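第5章 招待客の確定と招待状の運用

本章の学習目標
・招待客名簿の作成手順と、両家の間で生じる調整事項を説明できる。
・招待状の発送から返信の集約に至る業務の流れを理解する。
・欠席、保留、同伴者の追加といった変更への対応方針を立案できる。

主な用語
主賓、招待客名簿、返信期日、付箋、席次表、代理出席、最終人数

5.1 招待という業務の位置づけ

婚礼の準備において、招待客の確定は会場の選定と並ぶ基礎的な作業である。料理、引出物、席次表、送迎の手配はいずれも出席者の人数と顔ぶれに依存しており、名簿の完成が遅れれば後続の工程がそろって遅れる。それにもかかわらず、実務の現場では名簿の作成が新郎新婦に全面的に委ねられ、担当者が内容を確認するのは招待状の宛名が印刷所に渡る直前という事例が少なくない。

本章では、招待に関する業務を名簿の作成、招待状の発送、返信の集約、人数の確定という流れに沿って扱う。前章で学んだ会場の収容人数と卓の配置は、本章の内容の前提となる。第4章の演習を終えていない学習者は、先にそちらに取り組むことが望ましい。

なお、本書でいう「招待客」とは、披露宴に正式な招待を受けた者を指し、挙式のみに参列する者、二次会のみに出席する者を含まない。地域や会場によってはこれらを区別せずに一括して管理する場合もあるが、費用の計算方法が異なるため、学習上は別の区分として扱う。

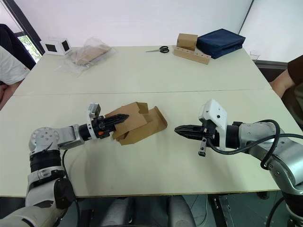

60

5.2 名簿の作成

名簿は、新郎側と新婦側のそれぞれについて作成し、その後に統合する。統合を前提とする以上、両者の書式は初めから統一しておかなければならない。記載すべき項目は、氏名とその読み、敬称、住所、新郎または新婦との関係、肩書、同伴者の有無、食事上の制限、移動や着席に関する配慮である。肩書は席次表にそのまま転記されるため、本人の勤務先における正式な表記を確認する。旧字体を含む氏名については、印刷に用いる書体で表示できるかどうかも併せて確かめておく。

両家の人数配分については、かつては同数とすることが礼にかなうとされた。現在では、居住地や親族の規模の違いを考慮し、同数にこだわらない例が一般的になっている。ただし、費用の分担を人数に応じて定める場合には、配分の変更が分担額の変更に直結する。担当者は、人数に関する合意と費用に関する合意が同じ時期に行われるよう日程を組むべきである。

候補者が会場の収容人数を超える場合は、関係の区分ごとに線引きを行う。親族のうちどの範囲までを招くか、職場の同じ部署から一部の者のみを招くことが適切か、といった判断は、個人ごとに行うと一貫性を失いやすい。区分を単位として方針を定め、例外を設ける場合にはその理由を新郎新婦の双方が了解していることが必要である。担当者は判断の材料を示すにとどめ、特定の人物を外すよう勧めてはならない。

【事例】Sullgateにおける名簿の統合
婚礼会場Sullgateでは、新郎側が表計算ソフトで、新婦側が手書きの一覧で名簿を提出した。担当者が統合を行ったところ、両家に共通する知人が双方の名簿に記載されており、宛名の作成に至るまで重複が見過ごされていた。一方の名簿では旧姓が、他方では現在の姓が用いられていたことが原因である。同会場はこの後、名簿の書式に旧姓の欄を加え、統合後の一覧を新郎新婦が同席して読み合わせる手順を定めた。

5.3 招待状の構成と発送

招待状の一式は、本状、返信はがき、会場の案内図、および必要に応じて添える付箋からなる。付箋とは、祝辞、乾杯の発声、受付、余興などの依頼や、挙式への参列の案内、集合時刻の通知を記した小型の紙片をいう。付箋の内容は招待客ごとに異なるため、封入の誤りが最も生じやすい部分である。名簿に付箋の種類を記号で示し、封をする前に別の者が照合する体制をとる。

本状の差出人は、新郎新婦とする場合と、両家の親とする場合がある。差出人が異なれば、文面における敬語の用い方と、子の呼称も変わる。既成の文例を流用する際には、差出人と文面の整合を必ず確認する。慶事の文面では句読点を用いない慣行があり、終わりや別れを連想させる語も避けられる。これらの慣行をどこまで守るかは依頼者の意向によるが、年長の招待客が多い場合には従来の形式に沿う方が無難である。

発送は、挙式の2か月前を標準とする。遠方からの招待客が多い場合や、連休に重なる場合には、口頭または電子的な手段で事前に日程を伝え、内諾を得ておく。主賓および直属の上司には、可能な限り手渡しとする。手渡しの場合は宛名面に住所を記さず、封も糊付けしないのが通例であるが、封緘のシールの扱いについては地域差がある。

電子的な招待状を用いる場合も、業務の構造は変わらない。印刷所Texierのように、紙の招待状と電子的な返信受付を組み合わせた商品を扱う事業者もあり、年長者には紙を、友人には電子的な招待を送る併用型が選ばれることもある。併用型では返信の経路が複数になる。したがって、どの経路で届いた返信も同じ名簿に記録されるよう、記録の担当者を一人に定めておくことが望ましい。

5.4 返信の集約と督促

返信期日は、会場に最終人数を通知する期限から逆算して設定する。期日を過ぎても返信のない招待客が生じることは避けがたく、督促に要する日数をあらかじめ見込んでおく必要がある。督促は新郎新婦本人が行うことを原則とし、担当者が代行する場合には、文面について事前に承諾を得る。

返信の内容は、出席、欠席、保留のいずれかに分類する。保留の回答に対しては、回答が可能となる時期を尋ね、名簿に記入する。時期を定めないまま保留を放置すると、席次表の校了後に変更が生じ、刷り直しの費用が発生する。返信はがきの余白には、食物アレルギー、乳児の同伴、体調への配慮など、調理部門や会場部門に伝えるべき事項が書き添えられていることがある。出欠の欄のみを転記して保管することは避け、余白の記載も原文のまま名簿に写し取る。 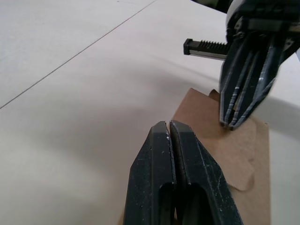 マルゴー・デシャンは、この最後の点について異なる見方を示し、返信はがきの余白をすべて名簿に写すことには慎重であるべきだと述べている。余白には祝いの言葉や近況に交じって、病歴や家庭の事情が記されることがあり、それらは新郎新婦に宛てて書かれたものであって、会場の従業員が読むことを想定していないというのがその趣旨である。デシャンはさらに、新郎新婦が先にはがきに目を通し、会場に伝える事項を選んだうえで所定の用紙に記入する方式を提案している。

この指摘は、個人情報の取り扱いという観点から検討に値する。他方、新郎新婦が準備に追われる時期に選別の作業を加えることは、伝達の漏れを招くおそれもある。返信はがきの宛先を新郎新婦とするか会場とするかによっても、適切な手順は異なる。いずれの方式を採る場合でも、食物アレルギーに関する記載だけは独立した確認の対象とし、調理部門が受領した旨を書面に残さなければならない。

5.5 欠席および代理出席への対応

欠席の返信があった場合に、空いた席を補うため新たな招待を行うことがある。この追加の招待は、受け取る側に補欠であるとの印象を与えやすい。発送の時期が当初の招待から大きく隔たるときは、追加を行わず、卓の編成を改めることによって対応する方法も検討する。

代理出席は、主に勤務先や取引先の代表として招かれた者について生じる。代理の者が出席する場合、席次は本来の招待客の席を引き継ぐとは限らない。主賓として祝辞を依頼していた者の代理であれば、祝辞の有無と席次の双方を改めて協議する。席次表の肩書には代理の者本人の肩書を記し、引出物の内容についても変更の要否を確認する。

【事例】Clarkellにおける当日の変更
Clarkellで行われた披露宴では、開宴の直前に親族の欠席が伝えられた。会場側は席を空けたまま開宴するか、卓上の設えを下げて間隔を詰めるかの判断を迫られた。担当者は新婦の親に意向を確認し、席をそのまま残す方法を採った。引出物は、欠席した親族に後日届けられるよう別に保管された。この事例については、章末の討論課題で再び取り上げる。

予習課題
次の各課題について自分の考えをまとめ、授業に持参すること。

課題1 身近な婚礼または祝賀の席を一つ取り上げ、招待客の区分を一覧にしなさい。区分の間で扱いが異なる点があれば、その理由を推測して記しなさい。

課題2 差出人を新郎新婦とする本状の文面と、両家の親とする本状の文面をそれぞれ作成し、敬語の用い方の違いを説明しなさい。

課題3 デシャンの提案する方式を採用した場合に、会場が用意すべき用紙の項目を挙げなさい。新郎新婦が記入を忘れた場合の確認方法についても述べること。

参考資料
ティエリ・ジョリ『祝宴実務の手引き』Miltoten出版部。招待状の文例と付箋の記載例を多く収める。第9章は本章5.4節の内容に対応しており、督促の文面を作成する際に参照されたい。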